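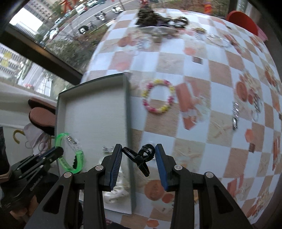

Small Trinkets Sorting Set

A collection of short sessions about putting small personal things where they belong: hair clips, bracelets, chains, watch bands, and the little metal bits that end up at the bottom of every drawer in Ferkcombe. Put together by Gifty Ametepe and Salamatu Antwi. Version 3. Version 2 had the bracelets filed under "cables" and we would like to move on.

What's in it

976 sessions, 36 kinds of item. Everything is sorted on a dining table into boxes or box lids. Tablecloths vary. The checkered one with the orange food on it comes up a lot, and yes, the cookies and pies are printed, so please stop labeling them as objects.

Labels

claw_clip - any hair clip with curved teeth
bracelet_band - one solid strip, lettering or no lettering
bracelet_beaded - flowers, hearts, whatever, as long as it forms a ring
chain - silver or otherwise. A tangle gets one label. We tried labeling the strands and lost most of February.
watch_band - with or without a watch attached
cloth - crumpled is the normal state
tag - small, square, usually brown
misc_metal - ornaments, charms, and arguments

Items half in a lid count as in. Salamatu disagrees and her version of the labels is in the folder called tetteh, named after the street where the argument took place.

Known problems

Clear plastic is often missed. Black lace next to anything dark gets merged with it. The Jadmont sessions were sorted by color instead of type and are kept in their own folder.

Getting it

Ask Gifty for the Plomeo share link. Corrections go to the same place, one per message, with the session number in the subject line.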